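Notebook, emulsion bench
June, started 9:40

Carrying on with the cream developer base. Aim is a 6% peroxide cream that holds viscosity through a month at 40 C without the cetearyl alcohol going grainy. The last batch from the Covby lot set up too stiff overnight and wept a thin layer at the bottom of the jar. Changing one thing only today: cooling rate.
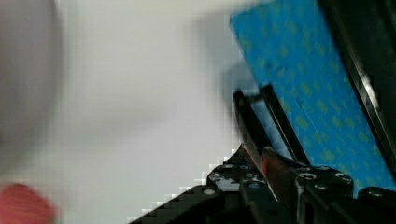
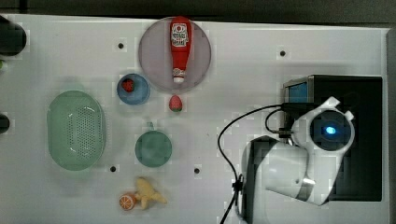 Batch size 3,977 g, so the big kettle, not the beaker. Water phase to 75 C with the etidronic acid and sodium stannate already in. Oil phase (cetearyl alcohol, ceteareth-25, a little mineral oil) melted separately to 78 C. Oil into water over 6 minutes, homogenizer at the middle setting, then down to paddle only.

Previous cooling: jacket full open, 75 to 35 in 11 minutes. Today: jacket throttled, 26 minutes for the same drop. Paddle at 100 rpm throughout. Peroxide added at 34 C, slow stream, no homogenizer after that point. pH before adjustment 3.9, brought to 3.1 with phosphoric acid, 10% solution. Overshot slightly to 3.0 and left it.

10:55. Looks smoother off the paddle than the Covby batch did at the same stage. Gloss is better too. No visible grain on the glass slide. Not reading much into this, the last one looked fine on day zero as well.

Viscosity, spindle 4, 20 rpm, 25 C: 4,150 cP right after fill. Repeat after 30 min: 4,600. Expect it to climb until tomorrow. If it passes 9,000 the mix with the Forent tube color will be lumpy at 1:2 and somebody will be chasing streaks on the swatches again.

Titration: 6.04%, 6.01%. Fine.

Open points
- Su cetearyl alcohol is a 50/50 cut, Covby is sold as 30/70. I changed cooling only, so this batch still uses Covby. Su goes next, same cooling.
- Plollov bottles: check the vent liner before filling. Two from the last carton had the liner in upside down.
- Swatches: gray yak hair, 1 part Forent 6N to 2 parts developer, rinse at 35 minutes. Keep one untreated swatch from the same bundle this time.
- Paddle shaft has play in it at low speed. Log it if it gets worse.

Jars: four into the 40 C oven, two at room temperature, one in the fridge. Lids loose by a quarter turn on the oven jars. Next viscosity at 24 hours, same spindle.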